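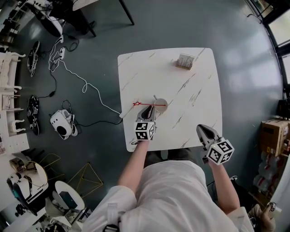
# Good habits for hand-held gripper sessions

Recording with a gripper in each hand is great fun, and most people pick it up in one session! The habits below are the ones we settled on at Grosinside after a winter of sorting through recordings, and they've made a huge difference to what we keep.

## Before you start

1. Walk once around the table. Move any cable you could step on, and push power strips back toward the wall.
2. Tuck in loose sleeves and straps (Ottilie Wallner added this one in February, and she checks).
3. Look over the marker cubes. A scratched or dirty face goes on the repair sheet before you record, even if tracking seems fine.
4. Open and close both grippers fully, 4 times each.

## While recording

- Start with both grippers in view and hold still for 2 seconds.
- Keep the cubes facing up as much as the task lets you. Twisting your wrists under your forearms hides the markers, and the track goes with them.
- Move at the speed you'd use to set down a full cup. Slow and jerky is worse than quick and smooth!
- Touch the object with the jaws only. If you nudge it with a knuckle, stop and mark the take as bad.
- Resting hand? Hold that gripper just off the table, clear of the work.

## Breaks

Stop after 8 takes and shake out your arms. Kilian Zwahlen once did 217 takes in a day and was very proud of it, but we threw out almost half.

## Labeling

Name the take right away, with the task first and your initials last. Questions about naming go to Karabo Mathebula, who loves them.

Last updated 16 July 2020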